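수동 시연(핸드헬드 그리퍼) 작업 전 점검표 및 점검 의견
작업명: 바닥 청소 도구 다루기 (건습식 진공청소기, 호스, 연장관, 바닥 노즐)
장소: Dimholm 작업실 1층
점검 시기: 5월, 오전 9시 40분 시작
점검자: Conceição Pinheiro
점검표 번호: 1639

판정 표기
적합 / 조건부 / 부적합 / 해당 없음
조건부는 작업을 시작해도 되지만 의견란의 조치를 당일 안에 마쳐야 한다. 부적합이 하나라도 있으면 시연을 시작하지 않는다.

1. 작업 구역 바닥

1-1 바닥에 물기, 기름, 분진이 없는가
판정: 적합
의견: 출입문 쪽 매트 밑까지 들춰서 확인함. 매트 모서리가 말려 있어 테이프로 다시 붙임.

1-2 시연자의 이동 경로에 전선이 가로지르지 않는가
판정: 조건부
의견: 그리퍼 케이블과 청소기 전원선은 따로 봐야 한다. 청소기 전원선은 당기면 같이 끌려오므로 여유분을 벽 쪽으로 모아 둘 것. 지난 점검에서도 같은 지적이 있었는데 조치란이 비어 있었음. 이번에는 조치 후 서명까지 받을 것.

1-3 청소기 호스가 시연자 발 주위를 감지 않는가
판정: 조건부
의견: 시작 위치에서는 문제없음. 연장관을 들어 옮기는 동작을 여러 번 되풀이하면 호스 고리가 시연자 쪽으로 밀려 들어온다. 시연 한 회가 끝날 때마다 호스를 시작 위치로 되돌리고, 그때 발 위치도 같이 본다.

1-4 주변 적치물이 넘어질 우려가 없는가
판정: 조건부
의견: 상자는 두 단까지만 쌓는 것으로 정해져 있다. 사다리는 접어서 벽에 기대지 말고 눕혀 둘 것. 옷걸이 쪽 가방 끈이 통로로 늘어지는 일이 잦다. 개인 짐은 사물함에 넣도록 다시 안내함.

1-5 작업 구역 둘레 여유 공간
판정: 적합
의견: 시연자가 팔을 뻗은 상태에서 가구까지 50 cm 이상. 의자는 쓰지 않을 때 탁자 밑으로 넣는다.

2. 핸드헬드 그리퍼

2-1 좌우 손가락의 개폐가 부드러운가
판정: 적합
의견: 좌우 각각 끝까지 여닫아 봄. 오른쪽이 조금 뻑뻑하지만 사용에 지장 없음.

2-2 손가락 끝에 갈라짐이나 날카로운 부분이 없는가
판정: 적합
의견: 없음. 연장관처럼 금속으로 된 둥근 물건을 잡는 작업은 손가락 안쪽이 빨리 닳으므로 이 작업만큼은 점심 후에 한 번 더 볼 것.

2-3 마커 큐브가 흔들림 없이 고정되어 있는가
판정: 적합
의견: 손으로 잡고 비틀어 확인. 유격이 있으면 그 회차 기록은 손 위치가 틀어져 쓸 수 없다. 나사를 조인 다음에는 보정을 다시 하고 시작한다.

2-4 마커 면에 오염, 긁힘, 반사되는 테이프가 없는가
판정: 적합
의견: 마른 천으로만 닦을 것. 알코올을 쓰면 인쇄가 번진다.

2-5 케이블이 손목이나 팔에 감기지 않는가
판정: 조건부
의견: 케이블은 팔 바깥쪽으로 빼고, 두 손을 교차하는 동작은 하지 않는다. 호스를 넘겨 잡을 때 케이블이 호스 밑으로 들어가는 경우가 있다. 들어갔으면 멈추고 뺀 다음 이어서 할 것. 당겨서 빼지 말 것.

2-6 그리퍼 무게로 인한 손목 부담
판정: 적합
의견: 한 개 400 g. 양손 연속 착용은 50분까지. 교대표는 Washam 쪽 양식을 그대로 사용.

3. 시연 대상 물건

3-1 청소기 전원이 꺼져 있고 플러그가 빠져 있는가
판정: 적합
의견: 오늘 작업은 잡기, 옮기기, 연장관 세우기까지이고 흡입 동작은 없음. 플러그는 시연자가 아닌 보조자가 확인하고 소리 내어 알린다.

3-2 청소기 바퀴가 경사나 문턱에 걸려 있지 않은가
판정: 적합
의견: 평평한 곳에 있음. 호스를 세게 당기면 본체가 따라 구른다. 본체가 움직였을 때는 그 회차를 버릴지 시연자가 판단하지 말고 그냥 표시만 남긴다.

3-3 호스와 연장관 연결부가 빠지지 않는가
판정: 조건부
의견: 연결부가 헐겁다. 들어 올리는 도중 빠지면 연장관이 발등에 떨어질 수 있음. 시작 전에 손으로 한 번 더 돌려 끼울 것. 예비 연결구 요청함 (Ní Chonaill 창고).

3-4 물건 안에 이물질, 물이 남아 있지 않은가
판정: 적합
의견: 통을 열어 확인. 비어 있음.

3-5 들어야 하는 물건의 무게
판정: 적합
의견: 그리퍼로 드는 것은 연장관과 노즐, 호스까지. 본체는 그리퍼로 들지 않는다. 본체를 옮겨야 하면 그리퍼를 내려놓고 맨손으로 옮긴다.

4. 시연자

4-1 긴 머리를 묶었는가
판정: 조건부
의견: 고개를 숙이는 작업이라 머리카락이 앞으로 내려온다. 호스 연결부와 그리퍼 손가락에 끼일 수 있으므로 묶고 시작할 것. 머리끈은 점검표 보관함 안에 있음.

4-2 소매, 끈, 목걸이 등 걸릴 물건이 없는가
판정: 적합
의견: 긴 소매는 단추를 채운다. 사원증 줄은 뺀다.

4-3 발을 감싸는 신발인가
판정: 적합
의견: 작업 구역에 들어오는 보조자도 동일하게 적용.

4-4 허리를 굽힌 자세가 오래 이어지지 않는가
판정: 조건부
의견: 바닥에 놓인 물건을 다루면 대부분 앉거나 쪼그린 자세가 된다. 300초마다 한 번 일어나기로 함. 타이머 소리가 작아서 잘 안 들린다는 의견이 있어 보조자가 말로 알려 주기로 했다.

4-5 시연자가 중단 신호를 알고 있는가
판정: 적합
의견: "정지"라고 말하면 그 자리에서 손을 멈추고 물건을 바닥에 내린다. 공중에서 놓지 않는다.

5. 보조자 및 주변 인원

5-1 보조자의 위치가 정해져 있는가
판정: 조건부
의견: 보조자는 물건을 재배치할 때만 구역 안으로 들어오고, 들어오기 전에 말을 한다. 시연자가 연장관을 들고 있는 동안에는 들어오지 않는다.
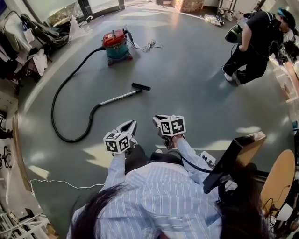

사진 1. 양손에 그리퍼를 든 시연자와 바닥의 청소기, 호스, 연장관. 오른쪽 위로 몸을 숙인 다른 인원 (항목 1-3, 2-5, 5-1 관련)

5-2 재배치할 때 물건을 던지거나 발로 밀지 않는가
판정: 적합
의견: 손으로 옮길 것. 발로 민 흔적이 노즐 옆면에 있다는 보고는 이전 작업 건임.

5-3 구역 밖 통행이 가능한가
판정: 적합
의견: 선반 쪽 통로는 비워 둔다. 택배가 들어오는 시간에는 시연을 잠시 멈춘다.

6. 조명과 기록 상태

6-1 마커가 직사광선 때문에 하얗게 날아가지 않는가
판정: 조건부
의견: 오전에는 창으로 들어온 햇빛이 바닥에 그대로 떨어진다. 밝은 곳에 그리퍼가 들어가면 마커 인식이 끊길 수 있음. 블라인드를 절반 내리고 시험 기록을 한 번 돌려 본 뒤 시작. 햇빛 자리는 계속 옮겨 가므로 쉬는 시간마다 다시 볼 것.

6-2 시작 자세와 끝 자세가 기록에 포함되는가
판정: 적합
의견: 손가락을 벌린 상태로 두 손을 앞에 두고 시작, 같은 자세로 끝낸다.

6-3 실패한 회차 표시 방법을 시연자가 알고 있는가
판정: 적합
의견: 지우지 말고 표시만 한다. 호스가 꼬여 중간에 멈춘 회차도 마찬가지.

6-4 저장 공간
판정: 적합
의견: 오전분은 점심시간에 Urkton 서버로 옮김. 옮긴 뒤 파일 수를 대조하고 나서 장비 쪽을 비운다.

7. 종료 후

7-1 그리퍼를 거치대에 걸고 케이블을 분리했는가
판정: 종료 후 기재

7-2 호스를 말아 본체에 걸었는가
판정: 종료 후 기재
의견: 바닥에 펼쳐 둔 채 퇴실하지 말 것.

7-3 손목, 허리 통증 여부를 시연자에게 물었는가
판정: 종료 후 기재

종합 의견
부적합 없음. 조건부 항목은 전선과 호스 정리, 적치물, 연결부, 머리 묶기, 자세, 보조자 위치, 햇빛이다. 연결부는 예비품이 올 때까지 매 회차 시작 전에 확인하고, 한 번이라도 빠지면 연장관 세우기 동작은 뺀다. 나머지 조건부 항목은 당일 조치 후 이 표에 서명.

다음 점검 때 볼 것
오른쪽 그리퍼 뻑뻑함이 심해졌는지
출입문 매트 교체 여부
타이머를 소리 큰 것으로 바꾸는 건 (신청서 미제출)

점검자 Conceição Pinheiro
조치 확인 서명: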